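Desktop computer case

A desktop computer case, also called a chassis or tower, is the metal enclosure that holds the main parts of a personal computer. It supports the motherboard, power supply, drives and expansion cards, guides air through the machine and limits electrical interference. Most cases are made of sheet steel, with plastic used for the front cover and for small latches.

Layout

In a typical tower the motherboard is screwed to one large side wall, and the opposite panel comes off for access. The power supply sits in an upper or lower rear corner, and drive bays take up the front. Ports on the motherboard reach the outside through a cutout in the rear panel, next to a column of slots for expansion cards.

Large computer makers often fit their own boards, with the company name printed on the surface. Dell is one such maker. Some of these boards have connectors or mounting points that differ from common standards, and this can limit which cases and power supplies will fit.

Cooling and wiring

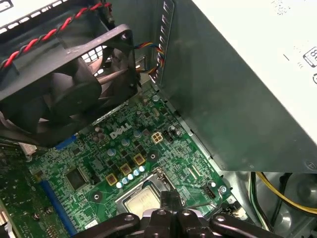

Case fans are usually held by a screw or rubber pin at each corner. A wide fan can move the same amount of air as a narrow one at a lower speed – and with less noise. Fan leads plug into small headers on the motherboard, while the thicker bundles from the power supply carry several voltages, told apart by wire color. Yellow is commonly 12 volts, red 5 volts and black ground. The square four-pin plug found on many boards supplies power to the processor.

Servicing

Work inside a case is easier with the tower lying on its side, so that the motherboard faces up. Power is disconnected first. The processor is held in its socket by a metal frame worked by a lever, and memory modules stand in long slots close by.

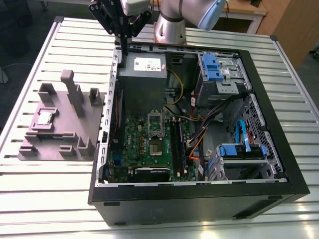
Graphics cards are fixed at the rear panel with a screw or clip and often have a second catch at the end of the slot. In her repair handbook, Rosemarie Kasten advises leaving the graphics card until the power cables are out of the way. The Peltamstead repair workshop, run by Themis Psarras, keeps a shelf of around 200 used cases for spare panels, latches and drive cages.

See also

Motherboard
Power supply unit
Computer fan
Expansion card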